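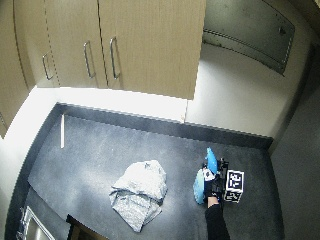
Dillov review: a small task runner for Python projects

Dillov is a command line tool that runs the routine jobs in a Python project: tests, linting, database migrations, building the docs. You write the jobs in one file at the top of the project and call them by name. I have used it at work since October, on one fairly large web application and a couple of small scripts, and these are my notes.

Installing it

Installation is one pip command. It needs Python 3 and pulls in very little else. On my Linux laptop it worked first time. On a colleague's Windows machine the command was not found until we added the scripts folder to the path, and the install page does not mention this.

Once it is installed, type dillov init in the project folder. It asks for a project name and whether you use a virtual environment, then writes a file called dillov.ini. Mine had 9 lines in it, and most of those were comments.

Writing tasks

A task has a name, a command and an optional list of other tasks that must run before it. If you have written a Makefile you will pick it up in a few minutes. Tabs and spaces are treated the same, which was a relief after years of make. 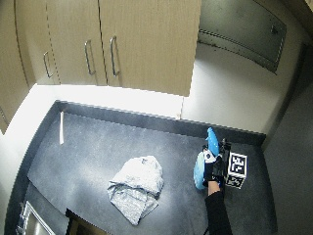 Tasks can also take arguments, and this part is less tidy. You have to declare each argument in the file with a default value, even when a default makes no sense. For our deploy task I ended up setting the default to the word "none" and checking for it in the script. It works but I don't like it.

I moved to Dillov from Zaltetti, where every task is a Python function with a decorator. Zaltetti is more flexible. It is also slower to start, and new people on the team tended to put far too much logic in the task file. With Dillov they can't, so the long scripts now live in their own folder where we can test them.

Speed

Our full check used to take 55 seconds. With the parallel option switched on it takes more than 10 seconds less, and the only change I made was marking which tasks could run side by side. The output from parallel tasks is held back and printed when each one finishes, so you don't get two sets of messages mixed together. The drawback is a blank terminal while a long task is running. 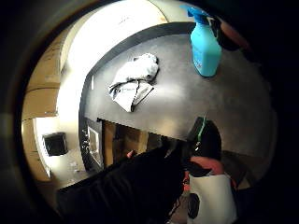 Reading time: 7 minutes

Error messages

Mixed. A misspelt task name gets you a clear message and a list of the nearest matches. A mistake in the ini file itself gets you a Python traceback with no line number. I lost most of a morning to a missing closing bracket.

Documentation

The getting started page is good. The reference section is thin, and the page on environment variables still describes the old behaviour, where values in the file overrode the ones in your shell. It is now the other way round. I found that out from the changelog.

Should you use it?

If your project has a handful of commands that everyone keeps forgetting, yes. If you already have a Makefile that works, I would leave it alone. For anything that needs loops or conditions, Zaltetti is still the better choice.

Version tested: the current release as of 27/03/2019, on Linux and Windows. I have not tried it on a Mac.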